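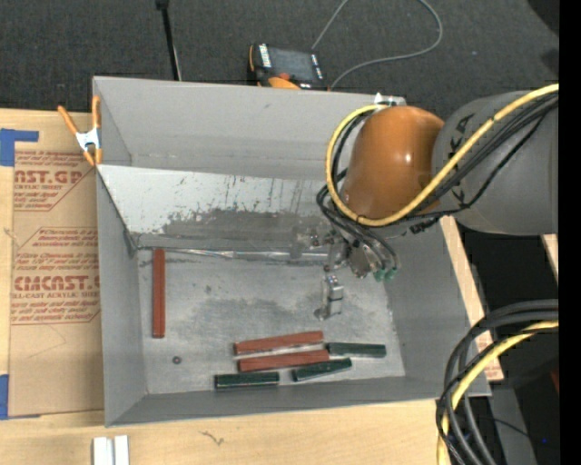 March
By Malachy Rafferty

Kevin Corrigan keeps the budget for the bin-picking cell at Zostside in a spreadsheet with 334 rows, and he would like it known that the robot arm takes up one of them.

"People come in and ask what the arm cost," he says. "Fine, I'll tell them. Then they go home and buy an arm, and a month later they call me about cables."

Cables have their own tab. So do clamps, fittings, brackets and a category labeled "sheet goods," which covers plywood and acrylic and has gone over its limit two years running. Corrigan blames himself for the limit. He set it at $300 before he had bought any.

The job sounds modest on paper. The arm reaches into a metal bin and picks out short bars, and the shop hopes to have it feeding a saw before the end of the year. Corrigan got quotes from two integrators, Memside and Zurton, and both wanted to sell him the whole thing finished, with a fence and a service plan. He read the proposals twice and went with neither.

"The Memside one was 69 pages," he says. "I got to the page with the price and stopped being curious."

What he does now is buy in stages. First the arm, then the gripper, then a long stretch of spending nothing while the crew finds out what they got wrong. He tells other small shops to hold back a third of the money for that stretch - more if the parts are going to be in a loose pile.

"A pile is expensive," he says. "If your bars come in a nice tray, go buy the cheap gripper and God bless you."

I asked if he had any regrets. He thought it over for longer than I expected.

"I'd have bought the bin first," he says. "We picked a gripper out of the Carroll catalog, and then we went looking for a bin it could reach the bottom of. Do it the other way around. Bins are cheap, and you can kick them."

Next year's request is already written. It asks for a second gripper and more clamps.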